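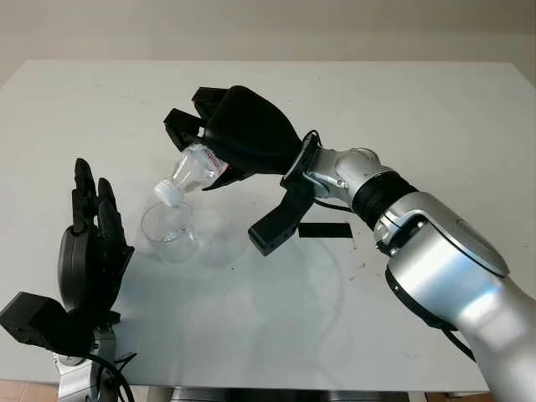 Two-armed robot at work that's meant to serve drinks. What happens to our jobs?

Posted by Flikano in Work and Workplace, Tuesday

I work in hospitality at a conference centre, mostly setting up rooms and keeping the water topped up. There are 7 of us on days. Management are trying out a robot with two arms and hands from a supplier called Suvico, and we've been told it will "free us up for guests". I've sat through one session with it, at one table with one bottle and one glass. My hours are up for review in August, and I'd like to know whether this is a real threat or a toy. Has anyone been through it? What should I be asking?
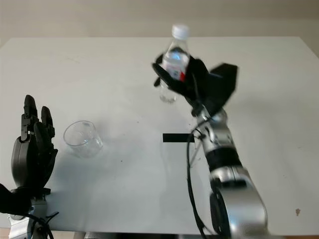

Bottle held up in the right hand, glass on its side on the table.

Trorkus
Toy. We had one for 30 days and the only thing it changed was who did the wiping up. Don't lose sleep.

Baidoo
I'd be less relaxed than the reply above. I'm sceptical of these machines too, but hours get cut on the strength of a sales talk far more often than on what the thing can do.

Look at your first photo. The bottle is tipped over the glass with the cap still on. Maybe they were only practising the movement, fair enough, but then it's a practice and shouldn't be counted as a drink served. Ask what gets counted. At my old place (a canteen, different supplier) we were shown a success rate of 88 per cent and it took weeks to learn that a person had been setting up the table before every go. That person was me, and it wasn't in my job description or my pay.

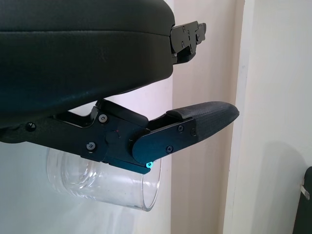
Close view of the gripper, with the clear glass on its side below it.

So, things to put in writing before August: who resets the table, who deals with broken glass, who is allowed near the arms while they're moving, and whether that time comes out of your room set-up time. I kept a notebook and had 42 entries by the end, all times I'd been called away to help the machine. It did more for us than any amount of grumbling.

And ask what "free us up for guests" means in hours on the rota. We never got an answer to that one.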